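MUS 214 Beat Making and Song Form
Handout 7: Laying out a rap song
Mendton College, spring term

Bring this to both April sessions. It replaces the older arrangement sheet, which had the wrong bar counts for the second listening example.

1. Bars and seconds

Everything in this unit is counted in bars of four beats. To get the length of one bar in seconds, divide 240 by the tempo. At 80 beats per minute a bar lasts three seconds, so a 16-bar verse is 48 seconds and an 8-bar hook is 24. At 120 the bar is two seconds and the same verse is over in 32.

Students who work in double time often write 160 where the drums feel like 80. Either is fine in your session file. On paper, use the slower number, so that your bar counts match everyone else's.

2. The usual sections

Intro. Two to eight bars. Often the loop alone, filtered or without drums.

Verse. Sixteen bars is still the standard length, though twelve is common in recent releases and eight is common for guests. Rhyme pattern and flow can change inside a verse without making it a new section.

Hook. Four or eight bars, repeated with the same words. If the words change every time, label it a verse.

Bridge. Optional. New chords, new drum pattern or no drums. Many rap songs don't have one.

Outro. Anything after the last hook or verse. A beat left to run for eight bars is an outro, and so is a spoken message.

3. Listening example A: Brikutus, "Prirkasen"

Tempo 80, total length 181 seconds.

Intro, 4 bars
Verse 1, 16 bars
Hook, 8 bars
Verse 2, 16 bars
Hook, 8 bars
Outro, 8 bars

That is 60 bars, or 180 seconds, plus a second of reverb tail. Listen for the bass. It stays out of the intro, enters on the first beat of verse 1, and drops for the last two bars of each verse. The drop is the only signal that the hook is coming – there is no riser, no crash and no fill.

The second hook has the same vocal take as the first. Only the ad-libs are new. This is normal practice and saves time, but it means the change has to come from the beat. In this case the open hi-hat moves from the fourth beat to the second.

4. Listening example B: Voicu, "Back Stairs"

Same tempo, no intro. The hook comes first and the vocal starts on the pickup before bar one. Write the pickup in brackets on your chart and do not count it as a bar.

The verses are 12 bars each. Verse 2 begins over the hook's drums and the verse pattern only returns in bar five. On a chart the section line still goes where the rapper starts the new verse. Put the drum change in the notes column.

5. Making a chart

Use one row per section with four columns: name, start bar, length, notes. Fill in the first three on the first full listen and leave the notes for the second. Check your total against the running time before you hand it in. If you are off by four or eight bars, you have most likely missed a half-length hook.

6. Assignment

Chart one song from the listening archive (1,170 tracks, all tagged with tempo) and write up to 900 words on how the beat marks its section changes. Then build a new arrangement from the same sections in a different order. The two parts together are worth 20 percent of the course grade. Upload the chart as a PDF and the arrangement as a WAV file. 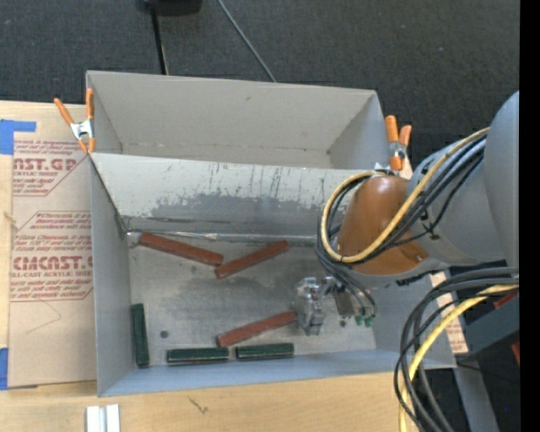 Reordering sections is easier when each one is a separate piece that you can move. Say your song has three verses and three hooks, all already recorded. Take the front bin, with its three reddish-brown blocks and three dark green ones, and call the red ones verses and the green ones hooks. Two of the reds nearly touch in a shallow V: read that as two verses back to back with no hook between them, which gives you 32 bars of rapping and needs a clear drum change at the join. Two of the greens lie almost end to end, so that is a double hook, 16 bars, usually kept for the close. Try both pairings in your session before you settle on an order, and bounce each version with its total bar count in the file name.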